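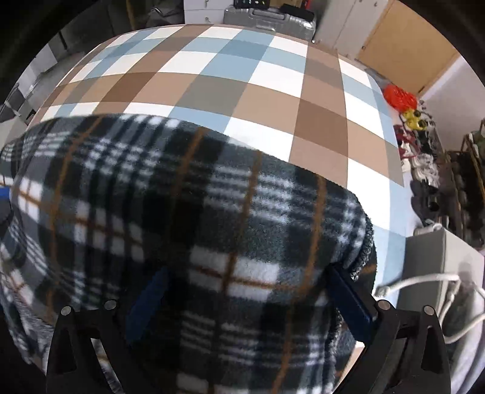

Figure 3. Plaid fleece blanket, bunched, between the open fingers of the hand-held gripper.

4.2 Equipment budget and purchase order

The blanket task (Figure 3) set most of the budget, which we did not expect when the plan was drawn up. Thick, fuzzy material, several layers in one pile, no rigid edge to go for. The fingers have to open wide and then close on something that gives. Our first spending plan was written around towels and T-shirts, and every line in it had to be looked at again once fleece was added to the item list.

We give the plan here in the order the money was committed. Groups with a different item list will want a different order.

Hand-held units. Three were bought, all from Nisetti, in one order. The alternative was one unit first and two later, after a trial period. Cheaper on paper, but the quoted lead time started again with each order and the collection window closed at the end of May. Two units in use, one on the shelf as a spare. In practice the spare was in use within the first week and stayed in use, so the plan effectively had no spare. A fourth unit should have been in the budget from the start. We asked for it later and did not get it.

Finger pads. Budgeted as a one-time cost, wrongly. Pads are consumables. Fleece pile collects on the contact surface and grip gets worse over a session; cleaning helps for a while, then it doesn't. We ordered 80 pads from Dellent in the first round, fitted in pairs, and moved to a replacement rule based on sessions after several weeks of replacing them by feel. The rule is simple: new pair at the start of a session if the old pair has done a full session on fleece or terry, otherwise keep going. Smooth cotton is much easier on them. Pad cost per session was small next to labor, but the order has to be placed ahead of time and running out stops everything.

Linkage parts. Pins, screws, one complete spare finger per unit. The finger linkages take side loads when an operator drags a heavy fold instead of lifting it, and operators do drag, whatever the instructions say. Play in the pivots shows up first as the two pads closing out of line. Checked by hand before each session. We recommend a parts kit be bought with the unit and not after; ordering single parts later cost us a shipping charge each time, and those charges were never in the plan.

Test items. 111 textile items in total: blankets, throws, towels, sheets, clothing. Bought new where washing history mattered, second hand otherwise. Patterned items were prefered over plain ones for part of the set, as plaids and checks give visible lines that bend with the folds and make the later labeling of fold direction faster. The bed or table covering under an item was left as found in each home. A checked cover under a plaid blanket is hard for segmentation, and we wanted hard cases in the set. No money was set aside for uniform covers.

Locations. Collection was done in furnished rooms and not in the lab. This moved cost from one line to another - no mock bedroom to build, but travel, carrying cases, and more setup time per session. Rooms were not cleared beforehand. Shoes, bags, cabinets and cables stayed where they were, and setup time was mostly a matter of finding a free outlet and a place to put the laptop. We had priced a mock bedroom with the Krasniqi workshop; the quote was higher than the full travel line, and the result would have been one room.

Storage and transfer. Underestimated by a wide margin. The plan assumed one upload at the end of each day. Home connections could not carry it, so drives went back and forth instead. Budget for drives in matched pairs, one out and one in, plus a third that never leaves the lab. Storage should be sized on raw video, as the compressed figure in the original plan left no room for reprocessing and reprocessing happened twice.

Labor. Largest line by far. Operators were paid per session hour and not per episode. Per-episode pay was considered and dropped after a short pilot, where episodes became shorter and grasps became careless, corners especially. We planned for 300 operator hours. Training counted toward this total, also repeat sessions after a hardware fault. M. Keskinen kept the hours log; anything not in the log was not paid, which sounds harsh but kept the totals clean.

What we would change. More pads earlier. A fourth unit. Less on carrying cases - the padded ones from Beden were good but oversized for stairs and small cars, and plain tool bags did the same job. The robot arm purchase should also be moved later. We committed to an arm before the item list was final, then found that its payload with the gripper mounted was fine for towels and marginal for the heaviest blankets once a fold was lifted clear of the bed. The arm was kept. The heaviest blankets were dropped from the robot evaluation but remain in the hand-held data, and results in Section 5 should be read with that in mind.

A note on comparing options. S. Matić prepared a two-column sheet for every purchase above the petty cash limit: price to buy, price to keep running until the end of collection. Second column was guesswork at first and got better. For the hand-held units the two columns were close to equal, for the arm the first was far larger, and for pads the first column hardly mattered. Sorting by the sum and not by the purchase price changed the order of several lines. The sheet took an afternoon to make and we wish it had existed before the first order went out. Currency and import fees were entered separately, becuase they changed between quote and invoice on two orders.

Insurance for equipment left in homes overnight was priced but not bought. Units went back to the lab after the evening session in all cases except one, when collection ran late and the unit stayed with the operator until morning.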